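Event Access and Crowd Information Project: Second Progress Report
Submitted to the Maes program office by Martti Lehtinen
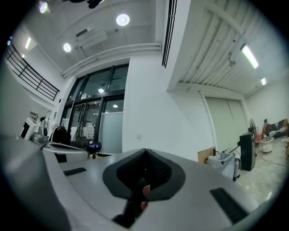 Work since the last report has covered the text-message alert service, the printed rules sheet for permitted marches, and marshal training. The Zondby route was used as the test case for all three.

Alert service. Subscriptions stand at 3,282. Messages are sent through Plodeo, which replaced the earlier supplier in October. Median delivery time during the Zondby march was 16 seconds. A batch of 347 messages was rejected by one phone carrier and had to be resent by hand. Plodeo has changed the sender registration and a repeat test is scheduled.

Rules sheet. The sheet now lists bag size limits, prohibited items, street closures and the location of first aid points on one side of a page. The city permit office asked for two wording changes on signs and poles, both made. The Spanish version is with the translator. Large-print copies are still outstanding.

Marshal training. Around 121 marshals completed the evening course run by Roel Kramer. Radio practice was shortened when Stareo delivered handsets without spare batteries. An extra session will be held on a Tuesday at 6:30 p.m.

Budget. Spending is within the approved total. Printing is under plan and messaging is over. We request approval to move the unspent printing funds to the messaging line.

Next period. Repeat the carrier test, print the Spanish sheet, and agree on closure notice times with the transit agency. The transit agency has not yet named a contact.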